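Teleop notebook, Branon bench, January
E. Zürcher

Task: framed picture, lying flat, to be pushed square by remote control in sim. Wrist view only, no overhead. Devisel hand controller, Nekomcombe build with the rough gray surface. Target set is 50 demos.

Started with fingers open and the gripper over the lower right of the picture. The black outer edge is thin but reads well against the surface. The pale mat is the better cue for angle.
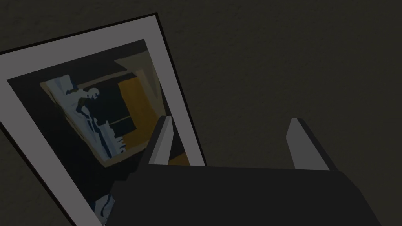 Run notes

Translation gain was too high at first. Small hand motions gave overshoot at the frame edge, so I dropped it a step and restarted the count. Log rate left alone. Episode cap raised from 1,000 to 2,000 steps; slow approaches were timing out.

Left finger hides part of the artwork at this pose. I have been lining up on the top edge and the upper part of the right edge.

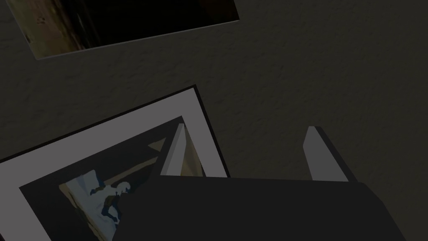

Second picture gets its own label in the log, and contact with it ends the episode. Biswas wants the near picture treated as the only target until the replay check is done. Replay to start from episode 97 of the old set, same gain file.

To do: rename gain file, check wrist yaw sign, ask Biswas about the reset pose.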